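Re: [home-tidy] Metal rail on a bare floor, how do you stop it creeping?

On October 27, 2025, a list member wrote:

> I finally gave up on the closet in the back room and bought one
> of those freestanding rails, the Detano with the angled legs.
> I like it a lot but it creeps. Every time I pull a coat off one
> end the whole thing shuffles a bit closer to the window. Floor is
> bare, no rug, and I'd like to keep it that way. Do people use
> felt, rubber, or just push it up against the wall and forget it?
> Also, is there any trick to cleaning underneath without taking
> all the clothes off first?

Oh, I have opinions on this one! I've had two of these rails going since July, a Detano in the spare room and an older Stoica in the hall, and they both wandered like crazy at first. I tried felt for a week and it made things worse (the rail slid beautifully, I'll give it that, so if you ever want to move it across the room, felt is your friend). Then I switched to the little rubber cups Vidix sells, a pack was $39 for both rails and more spares than I'll ever use, and the creeping pretty much quit overnight.

Do check the legs before you stick anything on, though. Mine weren't tightened all the way and one foot was hanging just clear of the floor, so the other feet were doing all the work. I loosened everything, stood the rail up empty, leaned on the top bar to settle it and then went around again with the wrench. Ten minutes, tops, and five of those were me looking for the wrench. 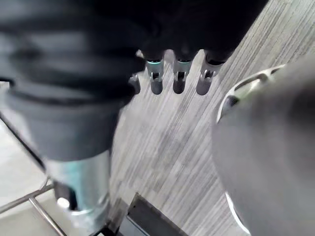

I wouldn't shove it right up to the wall, by the way. I did that with the Stoica and the hangers scraped a gray line into the paint, a long one, right at eye level where every visitor gets to admire it. A hand's width of gap is plenty. And put the heavy coats in the middle — all my winter stuff was hanging on one end and that's half of why it went for a walk each time I grabbed something.

As for cleaning underneath, I don't take the clothes off, life's too short. I gather the long things up and throw them over the bar, run the flat mop through in one go, and let them drop again once the floor's dry. Shoes are the real pest. I used to line them up under there and they caught every bit of fluff in the house, so they live in a low bin by the door now and I can get the mop straight through from one side to the other.

Oh, and shine up the metal with a dry cloth. I used a spray on mine and it left smears that showed every single fingerprint until I buffed it all off again.

Which length did you get? If it's the long one you may want a second look at that center joint, mine needed another quarter turn after a month or so. And does yours have the lower shelf? I left mine off and I'm still going back and forth about it.

Recent threads on this list
Hall bench that also hides boots?
Prividum storage boxes, lids warping
Sorting 712 buttons (yes, really)
Re: Re: Is a rug in the laundry room a terrible idea
Label makers, again

Contact the list owner | Archive | Back to top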